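18 November 2019

The Ondine, a 78-room hotel on the harbour at Carré, will close its pool and spa level in August for a full refit, manager Florian Delaunay confirmed. The rest of the hotel will stay open, and guests booked for that month have been contacted by email.

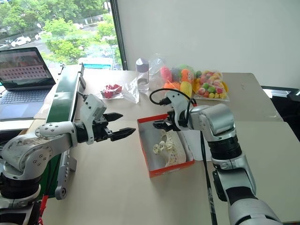
Room rates while the work is on will start at $184 a night, breakfast included. The indoor pool will be retiled and the two treatment rooms turned into four, with a new sauna on the harbour side. Guests who arrive during the closure will be given a welcome box at check-in – an open cardboard one with red edges, set out on a beige tabletop – holding a pass to the public baths at Tradley and a voucher for the hotel bar. The pass covers one visit per day of the stay.
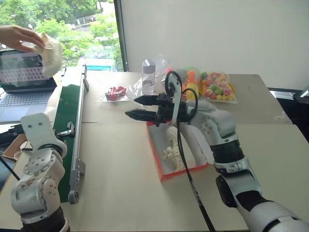 Spa members, who number 300, will have their memberships extended by the length of the closure. Those who would prefer a refund can ask for one at the front desk. Gift vouchers will be honoured after their printed expiry date.

Building work has gone to Trurkov, the firm that redid the hotel's lobby. Noisy work will be kept to between 9 am and 4 pm.

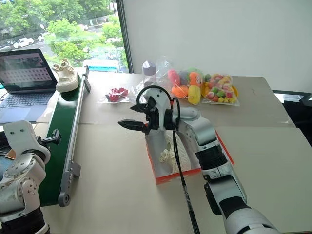 Loïc Tanguy, who runs the spa, said the sauna was the change members had asked for most. "The old one seats four people and there's usually a queue," he said. The new one will seat 12.

The rooftop terrace and restaurant are not affected. Bookings for the new treatment rooms will open once the tiling is finished.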